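Bedding in hot weather - quick notes

Posted in August, in a hurry, windows all open

Sheets first. Strip the bed as soon as you're up and leave it bare till lunch, duvet over a chair or the banister. Makes more difference than any spray.

Wash at 60 if the label lets you, 40 if not. Don't cram the drum. A double duvet cover will swallow every sock and pillowcase in there, so do up the buttons before it goes in. I forget every time.

Yellow marks on pillowcases: paste of bicarb and a bit of water, leave it on an hour, brush off, wash as normal. Never bleach on anything coloured, learnt that one on a good Lumanlan set.

Pillows. Most can go in the machine, two at a time so the drum balances. Dry them right through, and I mean RIGHT through, squeeze the middle to check. Tennis balls in the dryer help. Damp filling smells by the weekend and theres no saving it.

Line drying - white things in full sun, dark things inside out in the shade. Peg by the hem.

Mattress covers next. Quilted and tufted ones hold dust round the buttons so hoover before washing, small brush head, low suction. Prints will fade if you soak them overnight, half an hour is plenty. Shake hard, dry flat if you can.

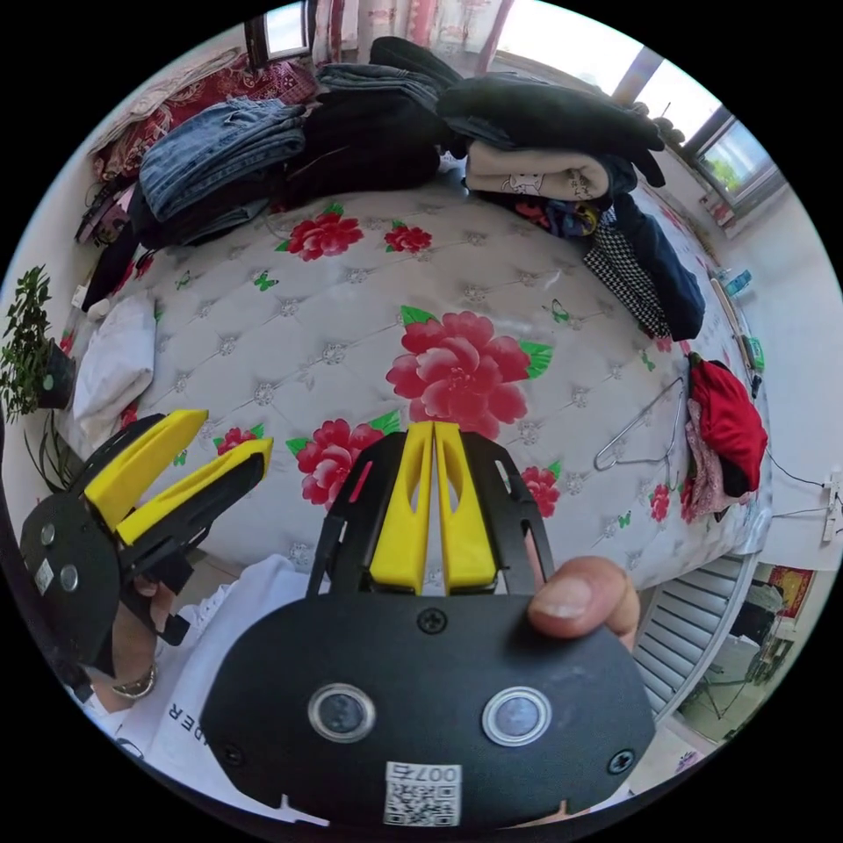 Tufted cover with red flowers. Go round each button dimple seperately.

Mattress itself: bicarb through a sieve, leave it 2 hours, hoover off. Turn it head to foot while the bed's bare.

Spare sets go inside one of their own pillowcases, folded flat. Lavender bag if you like that sort of thing, I don't.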